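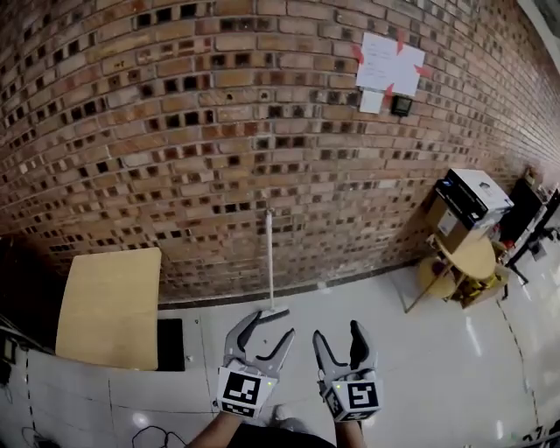 Curved brick wall with rows of small square openings, Cartwright building

Cartwright Pottery Studio: Frequently Asked Questions

32 shares | 5 comments

Do I need any experience to sign up?
No. The beginner course starts with hand building and moves to the wheel in week three. If you have thrown before, ask for the open bench pass instead.

How many people are in a class?
The limit is 11. When a class fills up we keep a waiting list, and places do open up in the first week.

What is included in the fee?
One bag of Bresaden stoneware, glazes, and both firings. Extra clay is sold at the desk. Porcelain is not included and has to be booked into a separate kiln load.
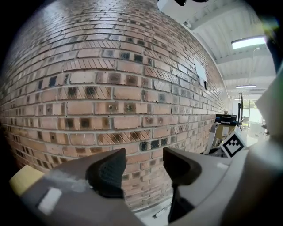 How long does it take to get my pots back?
Allow three weeks from the day you leave a piece on the drying shelf. It has to dry fully, go through the bisque firing, be glazed, and then be fired again. Thick pieces take longer.

Can I bring work I made at home?
Yes, if you know what clay it is. We fire Dirulis and Bresaden clays without a test tile. Anything else needs a tile first — low-fire clay can melt onto the shelf and ruin other people's work.

How long do you keep finished pieces?
Two months. After that they go to the July seconds sale.

Is there parking?
There is a public lot on Osto Street, 300 feet from the door. Please don't park in the loading bay.

What should I wear?
Old clothes, closed shoes, short nails. Bring a towel and an apron.

5 comments

claywitch: Does the open bench pass cover glazes too or just the wheel?

Cartwright Studio: Studio glazes are covered. Commercial ones you bring yourself.

mugs_only: my bowls took four weeks but they were pretty thick so fair enough

terra_sig: Is the Osto lot free after 6 pm?

hb_potter: It was when I went last month, check the sign though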